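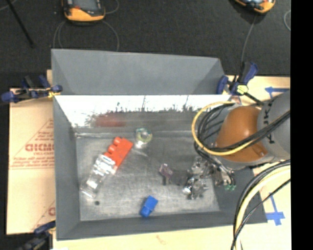

Rarkutora cell, Lidinville, November, just after two. Red block, clear piece, ring and the little blue one in the bin.

Longish entry, sorry, I've been saving bits up on the back of a delivery note and it's full.

Cell count stood at 3885 picks when I came in. The morning went on the mixed bin, same as before: tip a handful of odds and ends in, let the arm have a go, write down what it did, tip in some more. 244 attempts before lunch. I'm not going to copy the whole sheet out, it's in the blue folder, but the pattern hasn't moved much. Solid coloured blocks are fine. Clear plastic is a pain, and clear plastic lying right up against something else is worse, because the camera seems to decide the two are one long object and the gripper goes for the middle of it. Small flat rings near the wall are the other headache. The finger wants to go where the wall is.

The glare off the inside of the bin doesn't help either. When the light catches the far wall it goes practically white, and I'd bet that's half our trouble with the clear bits. Would like to try a matt liner. There's a roll of grey mat in the packing store that might do, if somebody can find out whose it is before I cut it up!

Right, the people side, which I said I'd write up and keep not doing.

There are six of us on the returns benches on a normal shift. What we do (for anyone reading this from the Galomico end who hasn't stood there) is take a tub of mixed returned parts, pull out what's good, bin what isn't and put the rest in the right tray. A decent shift is 2000 parts between the lot of us, and you feel it in your neck and your thumbs by the end. So when the arm arrived I think most of the bench were quietly pleased and quietly worried in about equal amounts, me included.

What's changed so far, as I see it:

The tubs come to the cell first on trial days, so what reaches us is the leftovers. That sounds lovely and it isn't quite. The easy stuff used to be our breather. You'd do a run of plain blocks, hands going, having a natter, and then a fiddly one would turn up and you'd concentrate. Now it's fiddly, fiddly, fiddly, clear thing, broken thing, fiddly. Two people told me separately that they went home more tired on a trial day than a normal one, having handled fewer parts. I'd felt the same and thought I was just getting a cold.

The natter's gone down too. Whoever is minding the cell stands over by the bin with their back to the benches, and you can't really join in from there. Might be as simple as turning the stool round and moving the screen. I'd like that tried before anyone buys anything.

On the good side, thumbs! Mine are much better. And I have learnt more about why parts get missed in the past few weeks than in all my time on the bench. When you have to explain to a machine what "good" looks like you find out pretty quickly that the bench doesn't agree with itself. We had a proper argument over scuffed connectors that had been waiting years to happen, and there's now a tray of agreed samples on the shelf, with labels, so new starters get something to look at instead of five different opinions.

Minding the cell needs to be a shared job. At the moment it's me and one other, because we were the ones about when the training was on, and I can see it turning into "the robot people" and "the rest" if we leave it. I've asked for everyone who wants it to get a half day on the pendant. If the pay grade changes for minding it, that needs saying out loud and early, and not in the canteen queue.

Also, targets. Please could the 2000 not stay at 2000 for the benches on days when the cell has had first pick. I've written this on the board as well.

Practical bits for whoever's on next:

- Check the clamps on the bin before you start, all of them, by hand.
- Cables and the hose down the arm: watch them on the long reach to the left corner. I've slowed that move down. Leave it slow for now.
- The new Kauppinen fingertips have come. Not fitted. They're in the drawer under the screen, and I want a full run on the old ones first so we're comparing like with like.
- If it stalls over the clear piece, log it as a miss. Don't nudge the part and carry on. I know it's tempting, I did it twice yesterday and had to cross both out.
- Log sheet headings have changed, there's a column for "touching something else" now. Tick it even when the pick works.

Afternoon run to go on the next page. Liner first if I can get hold of that mat, then the same pieces again in the same sort of muddle.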